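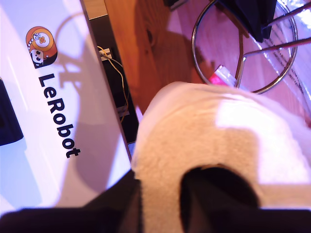 Last changed: 23rd July

Gernora recipe cards, the README

Hi! If you've landed in this folder you probably want the recipes, and they're in cards.csv, so go grab that and come back if something looks weird. The rest of this page is me explaining what's in there and why some of the columns are the way they are.

What it is

Gernora was a church-and-neighborhood supper club in Mellor that ran for 17 years and kept every recipe on index cards in shoe boxes. Akosua Appiah ended up with the boxes when the club folded, and she let me type them up (thank you, Akosua, and sorry about the kitchen table being taken over all of December). There are 2,000 cards. I typed every one of them by hand because the handwriting beat every scanning program I tried.

One row is one card. If somebody wrote the same peach cobbler on three cards, you get three rows, and believe me the cobbler people did not agree with each other.

Columns

card_id: just a number, in the order the cards came out of the box
title: spelled the way the cook spelled it, so "brocoli" stays
cook: initials only, see the privacy bit further down
serves: blank if the card doesn't say
ingredients: one long string with semicolons between items
steps: same idea
oven_f: the temperature in Fahrenheit, if there is one
notes: anything scribbled in the margins

The notes column is my favorite part! People argued in there. One card for bean soup has four different pens on it, all about whether the ham bone goes in first or last, and I kept the whole fight.
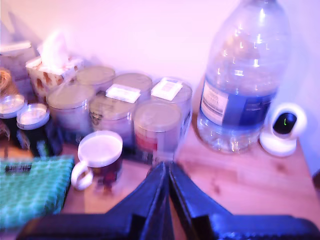 Measurements were the hard part. I left them exactly as written in ingredients, so you'll run into "butter the size of an egg" and "a coffee cup of rice" and there's no sensible way to turn those into grams. Nii Kyei made a cleaned-up version for his meal planner, Kavow, and he let me put it in here as cards_cups.csv. He skipped any card he couldn't convert, so don't expect the two files to line up row for row. Match on card_id and you'll be fine.

Things that are wrong with it

- 63 cards have water damage and I couldn't read some of the words. Those spots say [??] in the file.
- Oven temperatures before the club got its second stove are mostly "hot" or "medium." I put those in notes and left oven_f empty.
- 90 cards have no title at all. I made up plain ones and put an asterisk in front.
- The Brotov box (that's the street, the cards came from one family there) is nearly all desserts, so please don't use this to work out what people in Mellor ate for dinner. They did eat vegetables. I have seen the casseroles. 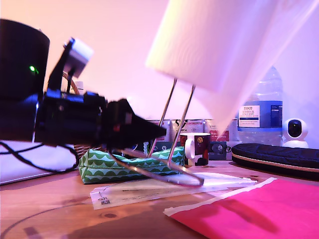
Privacy

Cooks are down as initials, and I took out phone numbers and anything about who was sick or getting divorced, which came up more than you'd think on the backs of pie recipes. If you spot something I missed, email me and I'll pull it.

Using it

Cook from it, print it, chart it, whatever you like. Please don't sell it as a cookbook, Akosua was firm on that one. If you fix a typo, check first that it isn't the cook's own spelling, and send me the card_id so I can look at the original.

Still to do: the second half of the clippings envelope, and the jam cards, which are stuck together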